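Desktop Service Bench, Single Arm
Fixture Plate and Slotted Table Package

Titavitz supplies the bench as a package or as separate lines. Use this page to plan floor space, budget and lead time before you ask for a quote.
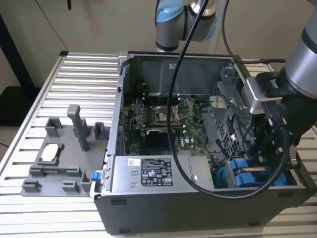
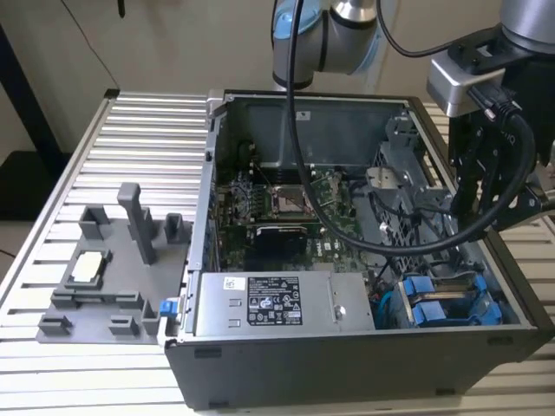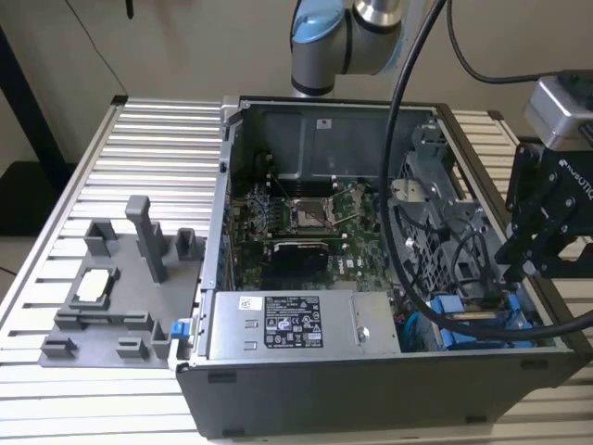 Open tower on its side, fixture plate to the left, gripper at the drive cage side.

Page last changed: May 28, 2024

What the package is for

The bench is set up for board-level work on desktop towers: processors, memory, expansion cards and drives. It suits refurbishing shops and test labs that see the same few chassis again and again. If every machine that comes through your door is different, budget for more fixture work than the base price covers, or talk to us about the manual version of the bench.

What is included

Slotted aluminum table, leveled feet, predrilled for one arm
Arm mounting plate and hardware
Brisness two-finger gripper with wrist mount
One Dreritine fixture plate, printed to your part list
Cable set, arm to controller
Controller shelf, fits under the table
Two days of setup at your site

What is not included

The arm itself. Most buyers already have one or have a preferred dealer, and the mounting plate is drilled for the common small arm flange patterns. If you want us to supply the arm, ask for it as a separate line. Safety scanner, fencing, network drops and any ceiling or wall work are also quoted separately.

Choosing a fixture plate

The fixture plate holds the small parts so that the gripper finds them in the same spot each time. The standard plate is 3D-printed in gray and bolts to the table slots. It has a recessed square holder for a processor, a tall post, and low clips along the front edge. Holder sizes come from the parts you send us. Please send real parts, not drawings. We have had drawings that were off by enough to make the holder useless, and a reprint adds a week.

Plates wear at the clips first. Plan on one spare per bench per year if you run a single shift, two if you run more. A spare ordered with the bench ships with it. A spare ordered later goes into the normal print queue.

Table size and floor space

The table takes one tower on its side with the fixture plate to the left. Leave clear floor on the front and on one end so a person can reach the chassis. The back of the table can go near a wall, but check arm reach first. An arm that folds back behind the chassis needs more room there than people expect, and this is the most common change we see between first quote and final order.

Loaded weight without the arm is 313 pounds. Check that figure against your floor if you are above ground level.

Cables

Arm and gripper cables need slack to reach the far side of the chassis. Too little slack and the cable pulls at the wrist. Too much and it lies across the board. The cable set comes with clips for the arm segments, and routing is part of the setup visit. If you change the arm program later so that it reaches farther, check the routing again.

Budgeting

The base package price is good for 4 months from the quote date. In planning terms, expect the base package to be a little more than half of the first-year spend, not counting the arm. The rest goes to fixture plates, programming time and spares. Buyers who leave programming out of the budget usually come back for it by the second quarter — we would sooner quote it up front.

Replacement finger pads, part 437, are sold in sets of four. Order by part number. Older pads with the square shoulder do not fit the current gripper.

Second benches ordered within a year of the first do not need the two-day setup if the layout is the same. Tell us and we will take it off the quote.

Lead time

Almost 18 weeks from signed order to delivery for a first bench. The table is the long item. Fixture plates and grippers are usually ready well ahead and can be shipped early if you want to test them on a table you already own. Orders that need to be on the floor before the end of the year should reach us by September with the part list complete.

Towers we have plates for

We keep plate files for a number of common mid-size office towers. The file covers the parts holders only. The chassis stops that keep the tower in place are adjusted by hand during setup and locked down. For rack servers and small form factor machines, see the Fülöp bench, which has a lower table and a different arm position.

Before you ask for a quote

Have ready the chassis models you work on, the parts you want handled, the arm model if you own one, and the floor space with door widths. The table ships in one piece and will not go through a standard interior door.

Warranty

Table, one year. Gripper, one year, finger pads excluded. Printed plates are covered against print defects at delivery and are otherwise treated as wear parts.

Related items
Fülöp low bench
Spare fixture plate, printed to order
Finger pads, part 437
Controller shelf with door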